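Carnets › Psycho du quotidien › Procrastination

Remettre à demain, mais avec méthode

J'ai commencé ce billet en décembre. Je le précise pour établir mes références en matière de procrastination, domaine où je suis, disons, praticienne.

Longtemps j'ai cru que repousser les choses relevait de l'organisation. J'ai donc acheté des agendas. Puis j'ai installé Foleo, une application qui découpe chaque tâche en morceaux si petits qu'on n'a plus d'excuse. Au bout d'un mois, ma déclaration d'impôts était devenue 144 morceaux, et j'avais cent quarante-quatre choses à ne pas faire au lieu d'une seule. Foleo m'envoyait des encouragements. J'ai coupé les encouragements.
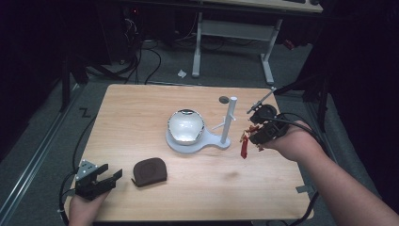
Ce que disent volontiers les psychologues, et que j'ai mis du temps à avaler, c'est qu'on ne fuit pas la tâche, on fuit l'humeur qu'elle nous promet. L'ennui, la peur d'être nulle, la vague honte d'avoir déjà attendu. Alors on s'occupe les mains. Un bol en métal brillant posé sur un support blanc, une pochette brun foncé, une table en bois clair : donnez-moi ça et un courrier urgent, je vous déplace la pochette de gauche à droite jusqu'au soir avec le sentiment d'avoir avancé. Le soulagement est immédiat, il dure deux minutes, et le cerveau, brave bête, retient surtout le soulagement.

J'ai suivi un atelier là-dessus, à Brarkholm, dans une salle mal chauffée. On nous a demandé d'écrire ce que nous évitions, puis ce que nous ressentions en y pensant. J'ai écrit « rappeler la mutuelle » et, en face, « petite mort ». Ma voisine avait rendu une page entière. Elle évitait beaucoup mieux que moi, j'en ai été vexée.

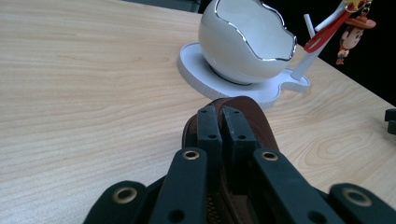 Le bois clair de la table et son veinage.

L'exercice suivant consistait à se pardonner. J'ai ricané, évidemment. Il paraît pourtant que les gens qui se flagellent le moins après avoir traîné traînent moins la fois d'après, et je dois reconnaître que mes séances de flagellation n'ont jamais rempli un formulaire. J'ai donc essayé : « Bon, tu n'as pas appelé, tu appelles à dix heures. » J'ai appelé à onze heures vingt. La mutuelle était fermée pour formation du personnel, mais j'avais le cœur léger.

Depuis, je tiens un cahier très laid où je note l'émotion avant la tâche. Au bout de quelques semaines on voit revenir toujours les deux mêmes, ce qui est un peu humiliant quand on se croyait complexe. 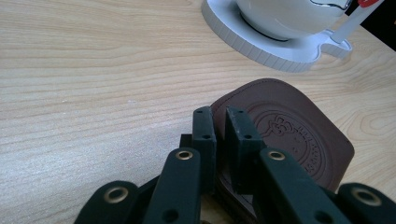

Shona Forsyth m'écrit que le pardon, chez elle, a viré à l'amnistie générale : elle s'est si bien excusée de ne pas finir sa thèse qu'elle a cessé d'y penser pendant tout un hiver. Elle s'en tient maintenant à une phrase par jour, même mauvaise, et en est à environ 3 000 mots. Elle ajoute que la phrase mauvaise est la plus facile à commencer.

Je lui ai répondu avec trois semaines de retard, en me pardonnant. La suite sur le cahier laid viendra quand j'aurai retrouvé le cahier.

Classé dans : Émotions et habitudes, Procrastination

Contact | © Les carnets du Plesum | Haut de page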